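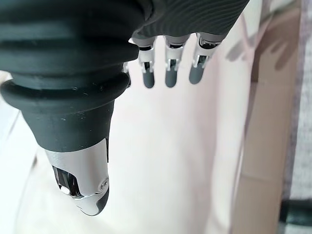 **Fig. 1.** Mano Tasska sobre la superficie de trabajo: pulgar con manguito de goma acanalado, palma y tres dedos a la vista.

## Tema 6. Evaluación de un efector final comercial: la mano Tasska

Apuntes de Rania Farouk. Revisión: 10 de octubre de 2024.

### 6.1 Objeto

Se analiza la mano Tasska, distribuida por Stikton, como caso de selección de un efector antropomorfo para la manipulación de textiles ligeros. La oferta incluye mano, brida de acoplamiento, cámara de muñeca y licencia del entorno de control Fakness. La brida se factura aparte si el brazo no es de la serie Mazza.

### 6.2 Elementos que intervienen en el agarre

El contacto se reparte entre zonas de goma y zonas metálicas. El manguito del pulgar aporta adaptación y rozamiento; la punta metálica, rigidez. En tela fina conviene cerrar primero contra la goma, ya que las juntas de los nudillos pueden pellizcar el tejido. La orientación inicial es con los dedos hacia abajo, sin contacto con la pieza.

### 6.3 Ensayo con tejido estampado

La pieza es blanca, con motivos infantiles (una estrella gris azulada, una manzana roja). El estampado facilita el seguimiento visual del pliegue; una tela lisa exige iluminación rasante. La maniobra consta de aproximación, presión sobre el tejido para formar el pliegue y cierre.

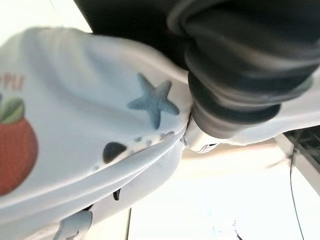

La presión de apoyo es el parámetro crítico. Si es insuficiente, el dedo resbala y no se forma pliegue; si es excesiva, la tela queda bloqueada contra la mesa y el cierre no la recoge. Fakness permite limitar la corriente de cada dedo, pero no mide la fuerza en la yema, de modo que el ajuste se hace por tanteo.

| Parámetro | Valor |
|---|---|
| Ciclos del ensayo | 1000 |
| Límite de corriente | 40 % |
| Masa del conjunto con brida | 489 g |
| Precio de catálogo, sin brida | 1413 € |

### 6.4 Observaciones

- La cámara de muñeca pierde nitidez a corta distancia: el dedo más próximo aparece borroso y oculta parte del pliegue.
- El paso de cables debe fijarse antes de programar giros de muñeca.
- El manual de agosto no recoge el recambio del manguito. Solicitar referencia a Stikton.

### 6.5 Trabajo para la próxima sesión

Proponer una secuencia de cierre para tela doblada en dos capas e indicar qué dedo se mueve primero. Máximo una página.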